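Making yoghurt at home from shop-bought drinking yoghurt or milk, will it set?

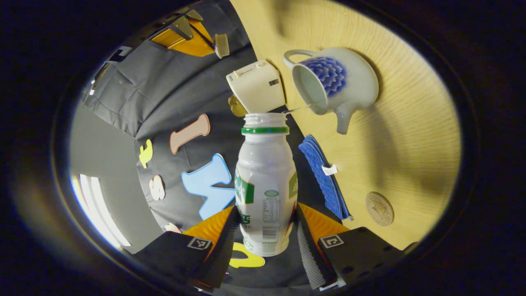 White bottle with the green neck band, lid off

Hello all! I've caught the yoghurt bug in a big way and I'd love some help from people who have been at it longer. My neighbour gave me her old Wellov yoghurt maker in February (the sort with a clear lid and little glass pots) and I have used it nearly every night since. Plain whole milk with a spoonful of live yoghurt stirred in comes out beautifully, thick enough to stand a spoon in, and my kids have it with stewed plums before school.

Now I want to branch out! There is a wonderful Chinese supermarket near my work and I keep coming home with bottles of things I can't read but really enjoy drinking. What I'd like to know is whether a bottled yoghurt drink can be used as the starter in place of a spoonful from a tub. Some of them have a lovely sweet, almost vanilla taste and I'd be over the moon if I could get a set yoghurt that tastes like that. How do I tell whether a drink has live cultures in it if the label isn't in English? And if I do use one, how much goes in? My usual batch is 600 ml of milk.

One more thing while I'm here. Twice now my yoghurt has come out stringy, a bit like wallpaper paste. Tasted fine, looked awful. Same milk, same pots. What did I do?

Keerthana Lobo

kettle_and_crumb

Oh, I love this, welcome to the club! You can certainly start a batch from a drink, I've done it loads of times, but it has to be a live one and plenty of them aren't.

First clue is where the shop keeps it. If it lives on an ordinary shelf with the squash and the crisps, it has nearly always been heat treated after fermenting and there is nothing left alive to do the work. If it's in the chiller it might be live, might not. For Chinese labels the words to look for are 活菌 (live bacteria) or 活性乳酸菌 (active lactic acid bacteria). If you see 杀菌 or 灭菌 near the product type, it has been pasteurised or sterilised and you should just enjoy it as a drink. A phone translation app pointed at the label does a decent job, and the people on the till at mine are very patient with me.

Second, some of those bottles are flavoured milk drinks and were never yoghurt to begin with. Lovely over ice, no use here.

For 600 ml of milk I'd put in 60 ml of the drink. That's more than you would use from a tub, but drinks are thinner and often sweetened, so you're getting less yoghurt per spoonful. Shake the bottle well, have it at room temperature, and stir it in gently once the milk has cooled to 43C or so. Then leave it alone! I know it's tempting to lift the lid and have a peek, I used to do it every hour.

The flavour won't carry over much, I'm afraid. 60 ml of something sweet in all that milk just disappears. What I do is set it plain and stir in a little condensed milk and vanilla after it has chilled. My son calls it pudding and I've stopped correcting him.

As for the stringy batches, how warm is your kitchen, and were you starting each batch from the one before? I keep a bit back every time but I go back to a fresh tub after 3 rounds. Past that mine goes peculiar.

Bangera

Never used a drink but can speak to the stringiness. Mine did that when I didn't heat the milk enough before cooling it. I used to warm it just until it was warm. Now I take it up to 85C, hold it there for ten minutes, cool it in a sink of cold water, then add the starter. Much thicker and no strings.

Some cultures make a stretchy yoghurt on purpose as well, the Scandinavian sort especially, so if you changed your tub brand that could be it.

I'm on a Maka, same idea as the Wellov but with one big tub. Good machine, annoying lid.

poppy from Kudstead

Just use UHT milk!! No heating at all, pour it in cold, spoon of yoghurt, switch on, go to bed. I was snobby about it for years and my goodness it sets well. It does need a bit longer from cold, I give mine ten hours.

Also if a batch smells yeasty or has any pink or fuzzy bits, bin the lot and scald the pots. Sour is fine, fizzy isn't.

Add a big spoon of dried milk powder if you want it really thick. And strain it through a clean tea towel for a few hours and you've got something you can spread on toast with honey, which I could happily eat every day of my life.

Keerthana Lobo

You are all brilliant, thank you! I had been keeping some back from every batch since I began, so I bet that's the culprit. Fresh tub tonight, milk up to 85C, and then a chiller-cabinet drink for the next go once I've had a proper look for those characters. And I'm trying the condensed milk whatever happens!

Recent in Home Dairy

Can I freeze leftover buttermilk?
Ricotta too grainy, what went wrong
Kefir grains shrinking
Replacement pots for an old Wellov
Goat's milk yoghurt stays runny
What to do with all this whey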